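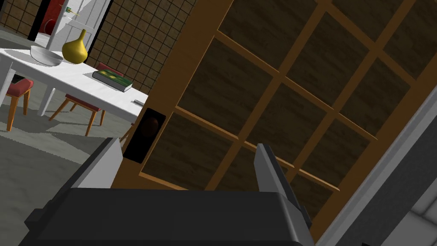 Can a machine do the chores yet? Hetirari was set up to answer that question properly, one chore at a time, and to publish the answers whether they flatter anyone or not. We love robots here (you'd have to, given how much of our week goes on cupboard doors) but we also have kitchens and workshops of our own, and we know what a useful pair of hands looks like. A good deal of our testing starts in simulation, with jobs as plain as opening a door. The dark knob on its black plate is easy for you and me. For a gripper with two flat fingers, coming in at a steep angle with the wood very close, it's a proper puzzle: where to put each finger, how far to open them, which way to pull. We find that puzzle endlessly interesting!

Who we are

Hetirari was started by Shih-chieh Au and Kai-wen Fang, who met while trying to get the same robot arm to fold the same tea towel. Shih-chieh had come from packaging lines, where a machine does one thing very fast and is fenced off while it does it. Kai-wen had spent years on motion planning and had never seen her work leave a lab. They argued about the tea towel for most of a winter and then rented a unit together.

We're still a small team. Everyone tests, everyone writes up, and everyone takes a turn on the cleaning rota, which keeps our opinions about mopping up to date.

What we test

Our list has 54 chores on it. Half are household jobs: opening and closing things, clearing a table, loading a dishwasher, wiping down, putting the shopping away. The other half come from small shops and workshops, such as refilling shelves, sorting returns, sweeping under a bench and moving stock from a trolley to a rack. We add a chore when enough people write in about it, and we take one off only if we can't find a fair way to score it.

Each chore goes through Vundier first. Vundier is our simulator, and it lets us change the height of a table, the finish of a floor or the direction of the light and then run the whole thing again before lunch. A typical chore gets 3,000 attempts in there. After that it moves to Ilie, our real test room, where the attempts are slower and there are plates to sweep up.
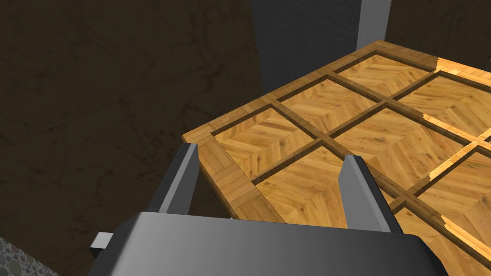

In simulation: open gripper at the corner of a wooden table with herringbone panels.

What we've found so far

Grasping has come on wonderfully. Give a decent arm a mug, a box or a tin in good light and it will usually pick it up, and that was far from certain when we began. In our last full round on Ilie we ran 2,432 attempts across the household list, and the simple pick-and-place jobs did better than any of us had bet on (Kai-wen lost a cake over it).

Doors and drawers sit in the middle. Soft things are still hard work: bedding, carrier bags, anything with a sleeve. Shop-floor jobs tend to go better than household ones when the shelves are the same every day, and much worse as soon as a customer has put something back in the wrong place.
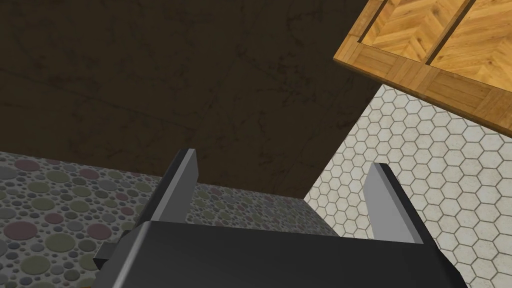 Surfaces get a whole section of our scoring, and we're a little bit obsessed with them. A robot has to work out where one thing stops and the next begins before it can wipe it, sweep it or set something down on it. Put a pattern of coloured dots up against white hexagonal tiles, with a dark brown surface meeting both, and there are a lot of edges to sort through that mean nothing and only a few that matter. People do this without thinking. Machines are getting there, and it's a joy to watch one year's results next to the last.

So, to the question we get asked on every visit: would we leave a robot alone with the housework? For a few jobs, yes, with the room set up to suit it. For a full day of chores in a home it has never seen, not yet. The gap is mostly in the joining up.

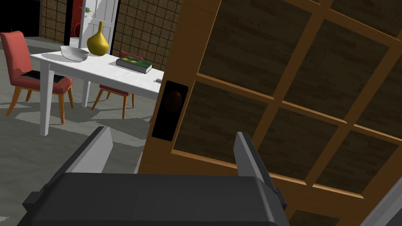

Getting to a door, opening it, going through without clipping anything and then starting on the next job is four tasks to a robot, and a small slip in the first one spoils the other three. That's why we've begun scoring chains of chores as well as single ones. We have 547 chains logged so far, and they're the part of the work we're most excited about.

Flurkuler

Everything we learn goes into Flurkuler, our free scorebook. It lists every chore, how we set it up, what counts as done and how the machines got on, in words you don't need an engineering degree to follow. A new edition comes out each May. Schools are welcome to use it, and several makers send us corrections, which we print.

Come and see us

Ilie is open to visitors on Tuesday afternoons. Write first so we can put a test on for you, and if there's a chore you'd dearly like to hand over, tell us what it is and how you do it at home. Shih-chieh reads all of those letters himself.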